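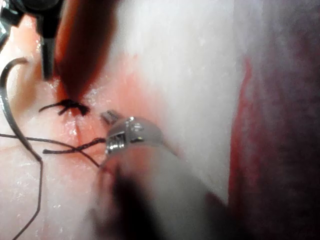 **Zastard** is a tabletop robotic suturing rig built in a shared workshop in Vustamville. It consists of two teleoperated instrument arms, an operator console and a control cabinet. The rig was designed for bench practice of suture placement and knot tying on tissue specimens. It has no clearance for use on patients and was never submitted for any.

## Background

The project was started by Ostap Kravets, a machinist, and Rasa Pētersons, who had worked on motor control for textile equipment. Kravets had bought a lot of expired wristed instruments at a surplus sale and wanted to drive them without the original surgical system. The first arm ran in May of the following year. The second was finished on 13th August, after the elbow joint had been redesigned twice.

## Mechanical design

Each arm has a fixed base, a parallelogram linkage and a linear carriage that moves the instrument along its shaft. The linkage keeps the shaft pivoting on one point in space, known as the remote center. Early linkages were cut from acrylic and flexed under load. They were replaced with aluminum plate, milled in the workshop by Kirsty Fothergill.

The instruments are cable driven. Four discs in the instrument housing turn the shaft, bend the wrist and open or close the two jaws. Because the wrist and jaw cables share pulleys, bending the wrist also moves the jaws. The controller subtracts this motion in software. Cable stretch is the main source of position error and is corrected at startup by driving each joint to its stops.

Curved suture needles are handled by rolling the wrist so that the tip follows the needle's own arc. Pushing the needle in a straight line tears the specimen and can turn it in the jaws.

## Control

Motor commands are sent at 2,000 updates per second over a wired bus. Hand motion at the console is scaled down 3 to 1 by default. A foot pedal disconnects the console from the arms so that the operator can move the hand controllers back to a comfortable position.

Normunds Grīnberga wrote the control software. The current branch, named Flundham, replaced an earlier one in which a lost console signal left the arms holding their last commanded speed. In Flundham, a lost signal sets the brakes and cuts motor power.

## Bench use

Practice runs follow a sheet drawn up by Ertuğrul Çınar. The operator closes an incision with interrupted stitches, ties each knot with the instruments and trims the ends. Braided thread is preferred for beginners, as it holds a knot better than single-strand thread and is easier to regrasp. The log of completed knots stood at 3,854 when the sheet was last revised.

## Limitations

The rig has no force sensing. Operators judge thread tension by sight, and broken thread is the most common fault in the log. Jaw grip also weakens as the cables wear.

## Related builds

Dambrauskienė is a single-arm version with the same linkage and a shorter carriage. It uses hobby servos in place of geared motors and cannot tie knots without a hand-held second tool.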